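17th September
By Precious Hlongwane

I've had a lot of emails asking what the Duvico hand-held gripper pair is like in use, so when Clellmont invited a few of us along to their open day I said yes before I'd even looked at the map. I'm glad I went! I sell these things (well, I list them, and I answer the phone when you call), but I'd never spent a whole afternoon with a pair on my own hands.

The idea is simple enough. You hold one gripper in each hand and do a job the way you'd do it at home, and the recording is used later to teach a robot the same job. The demo I liked best was the cloth table. You stand at it, pick up the cloth by the corners, fold, smooth, fold again, and then somebody messes it all up so you can start over. I thought I'd be good at it, having folded laundry for most of my life. My first few tries were terrible. You pinch too hard, or you come in too flat and push the cloth away from you, and corners are sneaky little things.

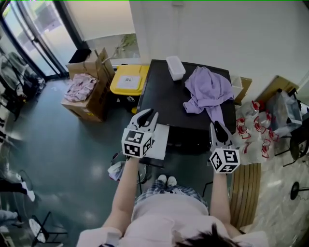 A gripper in each hand at the cloth table, marker cubes on top.

By the second session I had the hang of it. The trick (thank you to the patient lady from Dlamini who showed me) is to come down steeply and let the finger tips do the work, and to keep the marker cubes facing out so you don't cover one with the other arm. I kept forgetting that last part and had to redo a whole run.

Now for the things people ask me on the phone. The pair comes as 2 grippers, left and right, and we don't split them, sorry. The listing is number 809 in our catalog. Spare finger tips are sold separately, and I'd get a set with your order, as the ones at the open day had been through more than 100 folds and I could feel the difference when I swapped to new ones. The recordings open in Onine, which I found easy to get around once I'd stopped clicking the wrong tab.

My one grumble is my wrists. They were sore by the end, and I'd tell anybody planning long days to take turns and have a cup of coffee in between.

Clellmont is doing another open day in November, and you can try the grippers yourself before you buy. Drop me a line if you want to come and I'll put your name down with mine. I still owe that cloth a decent fold.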